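Fistari teleop cell 2 – weekly inspection, Friday, before first session

E-stop at operator seat: pass. Button latches and releases cleanly.
E-stop at table: pass.
Leader arm zeroed against follower: pass on second try. Joint 4 was off, re-homed.
Gripper fasteners: checked by hand, none moved.
Wrist camera picture at console: pass. Some blocking on dark edges, logged with Oravec.
Play kitchen set out for the plate and colander tasks: pass.
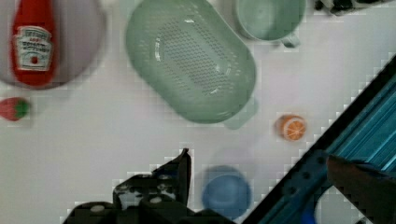 Speed limit in hand-guiding mode: set to 40 percent. Leave it there for new operators.
Cable slack at full reach: marginal. Rubs the bracket when the arm folds back – retie before Monday's shift.
Episode counter: 113 on the Zomine recorder, matches the paper sheet.
Floor tape: fail. Lifting at the operator side, replace.

Cell may be used. Recheck cable after the retie.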